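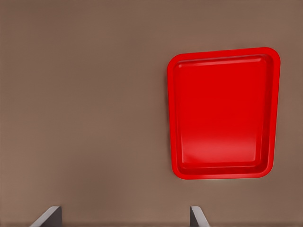 Asabe Garba replied that the draft rule should apply to simulated trials as well as to the bench, and asked that clause 4 be reworded before adoption.

sutherland_cell
I support the rewording. The start state must be recorded before the first command is sent: tray empty, fingers clear of the tray, nothing else on the surface. At present clause 4 says only "work area ready", and two sites may read that differently.

E_Ene
I must disagree in part. Prurngate submitted 1,069 simulated trials under the present wording and 1,023 were accepted on review. A further field on the form will slow the smaller sites. I would ask that the start state be recorded once per batch of 200.

Asabe Garba
A batch record is not sufficient where the tray position is changed between trials. The position should be logged each time. I have no objection to the remaining fields being completed per batch.

drusto_qa
Members are reminded that clause 6 already requires the tray position in the trial log. Would a cross-reference meet both concerns?

E_Ene
It would, provided that the form is not made longer.

sutherland_cell
I do not agree that clause 6 is enough. It makes no mention of the gripper. I request that my objection be noted and that the matter be held over to the December revision.

Last updated: Sunday, May 28, 2023

Contact the moderators | © Skavum Forum | Back to top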